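The Slow Business of Putting Groceries Away

Dušan Nedeljković keeps a drawer of instant noodle packets, seaweed snacks and sauce sachets in his office at Trotulia, and he will tell you, with a certain amount of pride, that he has hardly eaten any of it. The food is for work. For most of the past two winters he and Cathal Brennan have been trying to teach robots to handle soft packaging, the kind that crinkles and slumps and never sits the same way twice, and I spent a long and very pleasant day with them finding out why it is so hard.
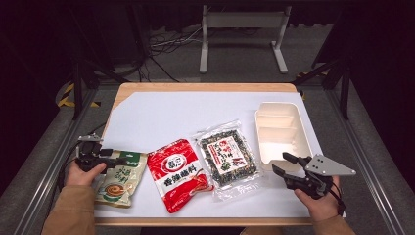

A cardboard box is easy, Brennan told me over the first of many cups of tea. It has corners, it stays where you put it, and a robot that has seen one has more or less seen them all. A bag of seaweed flakes, on the other hand, changes shape the moment you touch it (try it at home, you'll see!), and the shiny plastic throws light back at the cameras in ways that used to ruin whole afternoons of work.

Their method, which they call Domum, skips the robot arm entirely in the early stages. A person takes a gripper in each hand and does the job the way a person would, sorting packages into a divided tray, and what the gripper cameras see becomes the lesson. The first version, back in October, learned from 900 of these demonstrations. The current one has 1,409, and the people holding the grippers are now asked to be a little less tidy about it, to come at a packet from an odd angle or let it dangle by one end. 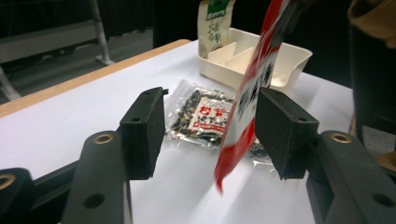 A sauce packet hangs between the gripper's fingers, with a bag of seaweed and the divided tray on the table behind it.

That last part was Nedeljković's idea, and Brennan admits he argued against it for weeks. He wanted clean examples. But the robot trained only on clean ones would freeze up whenever a packet swung or folded over, poor thing, while the one raised on messier lessons would generally have another go. On a set of 7 package types the new version dropped something on only 2 of them during its final round of tests, and both men can describe those drops in more detail than I have room for.
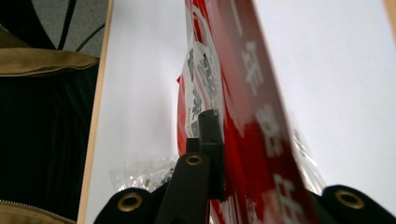 Up close, a package can fill much of the gripper camera's view.

Views like that one are still the sore spot. When a bag blocks out the tray, the system has to remember where the tray was, and it doesn't always. Brennan has been working on a fix with a friend at Pleltex, and he drew it for me on the back of a receipt, which I have kept, though I can't claim I follow all the arrows. Nedeljković would like to move on to bags of frozen peas.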